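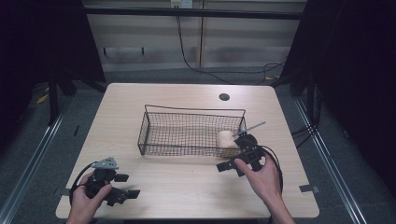 4.2 What the packers taught, and what teaching did to packing

Most of what we learned about the change at Lendine came from the packing side, from people who had put baked goods into baskets for years before anyone asked them to show a machine how it is done. The company supplies canteens and small hotels, and when it decided to automate part of its basket line it took the unusual step of asking the packers themselves to record the movements, with a hand-held gripper in each hand in place of their own fingers. Figure 3 gives a fair idea of the work. The wire basket sits lengthwise in the middle of the table, a cream-colored roll lies toward its right end, and the right-hand gripper is held next to the roll while the left one waits near the front of the table. A packer on the ordinary line would hardly think of this as a step at all. With the grippers it becomes something to be considered, and a good deal of this section is about what happened to people once they had begun considering it.

Figure 3. Basket work with two hand-held grippers at the teaching station, Lendine.

We should say a little about how the arrangement came into being. The plan was first presented to the staff in September, at a meeting that several people described to us as polite and rather quiet. The software was called Tedenen, and for some weeks the packers used that name for everything connected with the project, including the table, the training hours and the manager who had brought it in. Of the 18 packers on the day shift, nine agreed to take turns at the teaching station, and those nine are the people we came to know best. They were paid their usual wage, with a small supplement that had to be argued for, and they returned to the line for the second half of each shift.

The first thing they talked about was slowness. A good packer at Lendine takes pride in a quick, light hand, and the grippers took that away from them all at once. One woman who had been with the firm since it was still baking in the old building on Figueroa told us she felt like a child learning to use a knife and fork, and that she went home the first evening with her index finger sore from pressing. Others were troubled more by the loss of touch. You know a roll is fresh by how it gives, one man explained, and now he had to judge by looking. He found himself leaning closer to the table than he ever had on the line, and he was a little embarrassed when a coworker remarked on it.

By the time we had collected our 286 pages of field notes, though, the mood had shifted in ways we had not foreseen. The teachers (as they had started to call themselves, at first with a laugh) were arguing over lunch about matters of technique that had never before been put into words. Should the roll be nudged against the end wall of the basket before it is gripped, or lifted straight from where it lies? Is it better to steady the mesh with the other hand, or does that only teach the machine a habit it doesn't need? There were loyal followers on both sides. Ulises Escobar, the shift lead, had trained new packers for many years, mostly by standing beside them and saying "like this," and he told us with some feeling that he had learned more about his own trade in one winter at that table than in all the time before it.

This pleasure was real, and we would not want to play it down, but it sat right beside a worry that most of them shared and only some would speak about. The recordings belonged to the company. Once a teacher had completed her share of the 933 sessions in the plan, what she knew about handling soft goods was, in some sense, stored somewhere she could not reach. "I gave them my hands," one of the nine said to us, and then she changed the subject and asked whether we had eaten. The packers who had stayed on the line had worries of a different kind. They had not been asked to give anything, and several took this as a sign that they would be the first to go.

A comparison with our second site is useful at this point. At Irnis, where similar work was automated with recordings bought from outside, nobody on the floor was consulted, and the packers we interviewed there spoke of the machine much as they would speak of the weather. They were calmer about it, on the whole, and also less interested. At Lendine people quarreled with the system, corrected it and felt slighted when it did badly. In the written agreement dated 2018-03-20, the teachers won the right to review any new basket layout before it went to the machine. It was a modest clause, and management seems to have signed it without much thought, but the packers mentioned it in nearly every later conversation we had with them. We take up the effects of that agreement on scheduling and pay grades in Section 4.3.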